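Household Goods Collection: Frequently Asked Questions
Zuststead Reuse Scheme
14 comments | 3 shares

Which addresses are covered?

The scheme collects from all addresses in Zuststead and Skevthorpe, and from Gerkstead on the town side of the railway. Addresses beyond the railway are served by the drop-off point only. Enter your postcode on the booking form to check. New-build postcodes may not be recognised until the address file is updated in the spring, in which case leave the field blank and write the full address in the notes.

What is accepted?

Clean, complete household goods in working order: crockery, pans, bedding, curtains, clothing, shoes in pairs, toys, books and small ornaments. Mixed boxes are accepted. Textiles should be kept apart from breakables where possible, but there is no need to sort by room or by type.

What is not accepted?

Opened food, medicines, paint, gas canisters, car seats, cycle helmets, pillows and anything containing loose batteries. Mains electrical items go to the Skevthorpe depot, where they are tested before being offered for reuse. Items with a cut plug or a taped lead are refused at the door.

How should boxes be packed?

Use a rigid cardboard box with an intact base. Heavy items go at the bottom. Fill gaps with paper or clothing so that nothing shifts when the box is tilted. Tape the base along the seam and once across it.
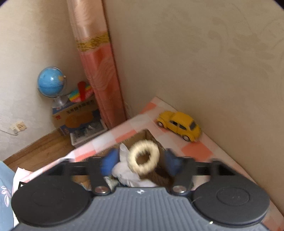

Leave the top flaps unsealed until the morning of collection. A sealed box has to be cut open at the depot for checking, and a cut box cannot be used again. Write the booking reference on two sides in marker pen. References written on the top flaps are lost when boxes are stacked.

Is there a weight limit?

Yes. One person must be able to lift each box without help. Books should be packed in small boxes or in the lower half of a larger one. If a box is too heavy it will be left, with a card giving the reason.

Can I use sacks or plastic crates?

Sacks are accepted for textiles only, up to 70 litres, tied at the neck. Plastic crates are accepted but are not returned.

How many boxes can I put out?

The standard booking is for five. Larger loads, including full house clearances, need a separate visit and are quoted for individually. Two standard bookings may not be made for the same address on the same round.

When do I put them out?

By 7 am, inside the property boundary and visible from the road. Residents of flats should use the ground-floor entrance, not the landing. If rain is forecast, cover the boxes with a sheet weighted at the corners. Wet cardboard is treated as refuse and the contents go with it.

Do clothes need to be washed?

Yes, and dried fully. Damp textiles will spoil a whole cage of stock in a few days. Ironing is unnecessary. Single socks and worn-out clothing may be sent in a separate sack marked RAG, which goes to the textile merchant in Hafstein by weight.

How do I decide what to keep?

The scheme does not give advice on this, but the booking form can be saved and finished later. Many households find it simpler to empty one cupboard at a time onto a flat surface, decide on each item once, and box the rejected items straight away. Forms saved for over 5 weeks are deleted.
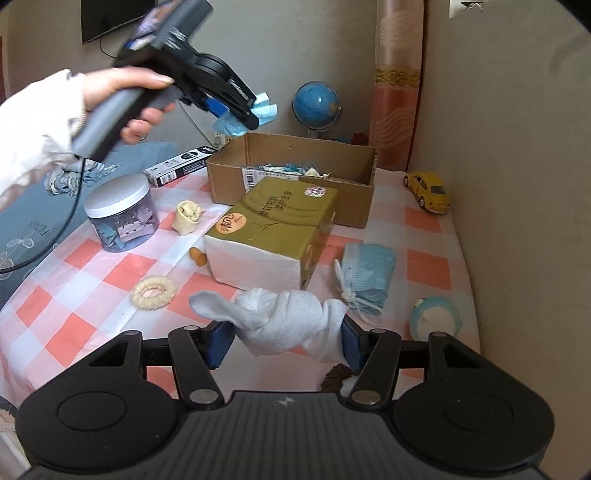

One Gerkstead household wrote in to say that the form should be saved before the cupboard is emptied, as their session had timed out and the whole list had to be typed again. The time-out has since been lengthened to an hour, and entries are now kept when the page is reloaded.

Can I get something back after collection?

Only until the load is checked, normally the next working day. Quote the booking reference. Once checked, goods are mixed with other stock and cannot be traced.

What does it cost?

Collection of a standard booking is free. A missed collection, where the crew attended and nothing was out, is charged at £5. The charge is waived if the booking was cancelled before 4 pm on the previous day.

Comments

Hafstein reader: Does RAG include odd gloves? The sorting list doesn't mention them.

Reply from the scheme: Yes, odd gloves go in RAG. The list will be amended.

Anonymous: Mine was left for being too heavy and the card only said "weight". It was one dictionary set. Split it into two boxes and they took it the following round.

Skevthorpe resident: 7 am is early if you work nights. Is out the evening before allowed?

Reply from the scheme: It is, at your own risk as regards weather.

Contact us | © Zuststead Reuse Scheme | Back to top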